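新闻稿的保鲜期:禁发时间、版本控制与更正流程

一家中型企业每年向媒体发出的书面材料,大部分不会引起任何争议。出问题的往往是少数几份:数字前后不一,发布时间被提前突破,或者同一份稿件在不同记者手里存在两个版本。这类事故很少源于文笔,多数源于流程。本文讨论的是新闻稿从定稿到归档之间的那一段,也就是公关部门通常写得最少、交接时也最容易遗漏的一段。

禁发时间的写法

禁发(embargo)是发稿方与媒体之间的一种约定:材料提前给出,报道在指定时间之后刊出。它在多数情况下不具备合同效力,约束力来自双方长期往来的信用。正因如此,约定的表述必须没有歧义。

常见的缺陷有两种。第一种是只写日期不写时刻。“次日发布”在日报编辑看来可能是零点,在网站编辑看来可能是上午上班时间,在通讯社看来则可能是任何时候。第二种是写了时刻不写时区。一份由布拉迪斯拉发发往上海的材料,如果只标注“上午九点”,夏令时期间两地理解的时间相差六个小时,足够一家网站完成首发、转载和二次改写。

较为稳妥的做法是在稿件首行单独列出禁发信息,包括完整日期、二十四小时制时刻、时区缩写以及与协调世界时的差值,并在邮件标题中重复一次。邮件正文里不再用另一种说法转述。同一信息出现两种措辞,收件人就会选择对自己有利的那一种。

还有一点需要说明:禁发约定应当在发出材料之前取得对方同意。把全文连同“请勿提前报道”一并寄出,对没有答应过的记者不构成任何约束。操作上应先发一封不含实质内容的询问信,得到书面答复后再寄全文。这一步增加的时间成本有限,但在事后追究责任时,它是唯一可以拿出来的依据。

名单的分层

供暖设备制造商Plirell在调整媒体联络工作之前,使用的是一份包含568个地址的总名单。名单由历任员工累积而成,未区分行业媒体、地方媒体与综合媒体,也未记录最后一次核对时间。每次发稿,全部地址收到同一封邮件。

接手这项工作的Ludmila Bednárik做的第一件事是停发。在随后的核对期间,她按照三个字段重新登记每个地址:此人目前是否仍在该媒体任职,报道范围是否与公司业务有交集,过去是否对材料作出过任何回应。三项都不满足的地址转入存档,不再使用。核对结束后,常用名单剩下200个地址。

“名单缩小以后,退信没有了,投诉也没有了,”Bednárik说,“最明显的变化是我知道每个人为什么在上面。”

她将常用名单进一步分为两层。第一层是可以接受禁发约定的记者,人数较少,每人附有历史记录,注明曾经参与过哪几次禁发以及是否守约。第二层只在正式发布时刻之后收到材料。两层之间的移动有固定规则:一次提前刊出,移出第一层,期限为十二个月;期满后是否恢复,由联络人书面说明理由。

这一规则对所有媒体一视同仁,包括发行量最大的几家。Bednárik承认这会带来损失,公司曾因此在一次产品发布中失去一篇原本已经谈妥的报道。但是,如果规则对大媒体不适用,守约的小媒体就没有理由继续守约。

版本号与唯一来源

新闻稿在定稿之前通常要经过产品、法务、财务和管理层的审阅。每经过一个部门,就可能产生一个新的附件。文件名中出现“最终版”“最终版修改”“最终版确认”的情况并不罕见,而真正发出去的未必是其中最后一份。

版本控制的基本要求是:任一时刻只存在一份可编辑的主文件,存放位置固定,写入权限仅限一人。审阅者提交意见,不直接改动正文。写入者逐条处理意见,并记录采纳与否。主文件每变动一次,版本号递增,旧版本保留为只读。

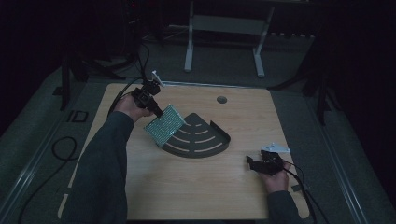
版本号应当出现在对外文本中,位置可以在页脚,字号不必大。一些公关人员认为这样不美观,或者会让记者意识到稿件经过多次修改。实际使用中,收件人很少注意到它,而一旦需要更正,版本号是双方确认“手里是哪一份”的最快方式。没有版本号时,联络人只能在电话里请对方朗读某一段落。

工业涂料企业Cleren遇到的正是后一种情况。该公司的一份季度材料在发出前替换过一张表格,但寄给两家行业媒体的附件仍为替换前的文件。两家媒体据此刊出了不同于其他报道的产能数据。由于两份文件的标题、日期和页数完全相同,联络部门用了大半天时间才确认差异所在。事后该公司在全部对外文本中加入版本号,并规定附件一律由主文件导出,不得从个人邮箱的旧邮件中转发。

数字的核对

新闻稿中的数字应当有出处登记。登记表不对外,格式可以很简单:数字本身、所在段落、来源文件、来源文件的日期、确认人。凡是找不到来源的数字,从正文中删去,不以模糊措辞代替。

百分比需要额外处理。“增长5个百分点”与“增长5%”含义不同,两者混用是财经类稿件中最常见的更正原因之一。同比与环比也应在首次出现时写明,后文保持一致。涉及换算的货币金额,应注明所用汇率的日期。记者若自行换算,结果可能与公司口径不同,这不属于媒体错误,发稿方也无权要求更正。

引语的核对方式与数字相近。署名引语须由本人书面确认,确认的对象是发表时的完整句子,包括标点。删节之后再次确认。由他人代拟引语是业内通行做法,但本人未读过的引语不应发出。

更正的时限与措辞

发现错误之后的处理,比错误本身更能影响媒体对发稿方的判断。更正通知应当包含四项内容:原稿的版本号与发出时间,错误所在的段落,错误的原文,正确的文字。原因说明可以省略,道歉以一句为限。

通知的收件人范围必须与原稿完全一致。只通知已经刊出报道的媒体是一种常见的省事做法,问题在于其他记者手里仍有错误文本,可能在几周后作为背景资料引用。此外,公司网站新闻页面上的原稿应当直接改正,并在文末注明改动日期和内容。悄悄替换的做法容易被察觉,网页存档工具会保留每一次改动。

物流软件公司Nassar的内部规程把更正分为3级。第一级为文字差错,不影响理解,只改网站,不另行通知。第二级为事实差错,涉及人名、职务、数字或日期,须在确认后两小时内通知全部收件人。第三级为可能影响投资者或消费者决定的差错,除书面通知外,须逐一致电已刊出报道的编辑部,并同步告知法务部门。规程的附录列出了每一级的通知模板,值班人员不需要临时拟稿。

该公司的规程于2018年3月31日生效,此后只在八月做过一次修订,内容是把第二级中的“职务”从可选项改为必选项。起因是一位部门负责人的头衔在稿件发出当天发生了变动,当时的值班人员判断这属于第一级,没有通知媒体。

归档

发布完成之后,需要归档的材料包括:各版本主文件、数字登记表、引语确认记录、收件人名单的当日快照、禁发约定的往来信件以及更正通知。名单快照经常被忽略。名单本身是不断变化的,如果没有保存当日状态,半年之后就无法回答某位记者当时是否收到过材料。

归档的命名规则应当写入交接文件。联络工作的人员流动较为频繁,接任者面对的往往是前任邮箱中的数千封邮件和一个结构不明的共享文件夹。咨询机构Wireck在为客户做流程审查时,会要求接任者在没有前任协助的情况下,找出任意一份一年前稿件的最终版本及其收件人名单。能够在一小时之内完成的,视为归档合格。

Plirell目前的做法是每份稿件一个文件夹,以发布日期加版本号命名,文件夹内固定六个子目录,空目录也予以保留。Bednárik每季度抽查其中几份,检查登记表与正文是否对应。最近一次抽查发现一处引语确认记录缺失,相关邮件后来在一位同事的收件箱里找到,已补入档案。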